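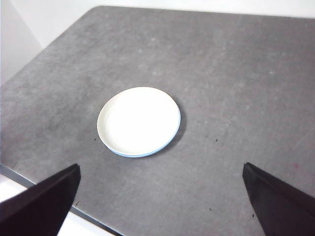

White plate, thin blue edge, gray table.

So I have been trying to eat dinner at the table for all of February, and I have opinions now. Bear with me, because this one is long and there is a soup recipe hiding at the bottom (sort of a recipe, you know how I am).

Some background for the new people. I've lived alone since I moved to Gernedthorpe, and somewhere in the first year I stopped sitting down to eat. I ate over the sink. I ate toast in the hallway while looking for my keys. I once ate an entire bowl of noodles standing in front of the open fridge, deciding what to have for dinner. Then my friend Trinh came to stay for a weekend, watched me eat a baked potato while leaning on the washing machine, and said, "Do you know you have chairs?"

I did know! They had coats on them.

The rules I set myself were pretty loose. Dinner at the table, phone in the bedroom, sit for at least 14 minutes. I picked 14 because that's how long the rice takes on my stove and I already had the timer set. Fifteen would have sounded like a program and I would have quit by Sunday.

The first few nights were awful. Eating without anything to look at is so LOUD. I could hear myself chew. I finished in six minutes and then just sat there like I was waiting for a bus. I'd also forgotten how to cook anything that needs a fork and a knife at the same time, so there was a run of evenings where I sat very properly at the table with a spoon and a pile of scrambled egg.

What helped was the radio. Joaquim at work suggested it, and he also lent me his old set, which gets three stations if you point it at the window. One of them is almost all shipping and farm news from up past Cudurness, and I've gotten weirdly invested. Lamb prices! I have feelings about lamb prices now. I tell people about them at lunch and they wander off.

The other thing that helped was having company once in a while, and I was nervous about that one. I hadn't cooked for anyone in ages and I had it in my head that you need matching things, and a starter, and a candle that smells of figs. My upstairs neighbor Dimas came down on a Thursday and I gave him lentil soup and supermarket bread and he had three bowls. He brought a jar of his aunt's pickled chilies, and I put one in my mouth whole, like a fool, and had to go stand in the yard. We were at the table till nearly ten. I didn't notice the time at all, and I'm usually a person who is in pajamas by eight with the door locked.

Did I do it every night? No. I missed some. There was a bad week at work when I went back to crackers over the sink and felt rotten about it, then felt silly for feeling rotten about crackers. I also caved and brought my phone to the table twice, both times to look up something from the farm news (what is a store lamb? It isn't what I thought). I'm keeping it going through spring anyway, with one change, which is that breakfast is exempt. I can't be civilized before work and I'm done pretending.

Okay, soup. Chop an onion and two carrots, whatever size you can be bothered with, and cook them slowly in more oil than feels right. Add garlic when they're soft. Then a mug of red lentils, rinsed, a can of tomatoes, a spoonful of cumin, and enough water to cover it all by a good inch or two. Let it bubble gently until the lentils fall apart, stirring now and then so it doesn't catch on the bottom (mine caught on the bottom). Salt at the end, plus a big squeeze of lemon. Dimas says it needs more cumin, and he's probably right, but he puts cumin on popcorn so I take it with a pinch of, well, salt.

It freezes fine. It's better the next day. It makes enough for two people, or for one person and Dimas if you cut a lot of bread.

Next time I want to try something with dumplings, so if you have a recipe that works without a rolling pin, please leave it in the comments. I've been using a jam jar and the results are lumpy.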